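How to work a shift beside the teardown cell

At Doltcombe the arms now take apart office desktops, and the people who used to do it by hand look after the arms. Your screwdriver wrist will thank you. Your patience may file a complaint.

1. Lay the tower on its side with the panel off and the interior facing up. The arms are particular about this. You used to be able to do it with the case in your lap and a sandwich going.

2. Check the program name. Apolinar Tovar once ran the wrong one and spent the morning apologizing to a spreadsheet.

3. Step back behind the line and press start. Keep your hands out, even when you can see exactly which cable it ought to move.
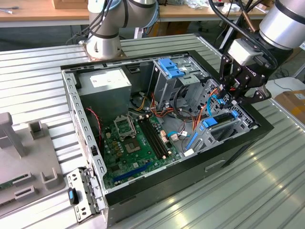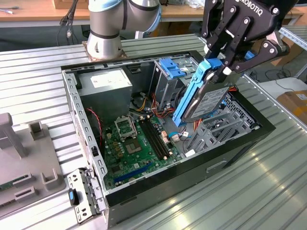

Desktop towers in the Doltcombe cell, arms at work.

4. If the cell stops, read the message before you clear it. Clearing it first is faster, and so is the second stop.

5. Log every stop with the cause in plain words. "Cable" is fine. "Sulking" has been used 2 times and Purificación Alcaraz would like it retired.

What changes for you: less lifting, more watching, and a new line on your review called "interventions." The cell logged 1,168 units by the end of April, and nobody's hours were cut. Pay for the operator grade is still being argued over. Ask Refugio Meléndez, and bring coffee.

Next page: swapping the bins.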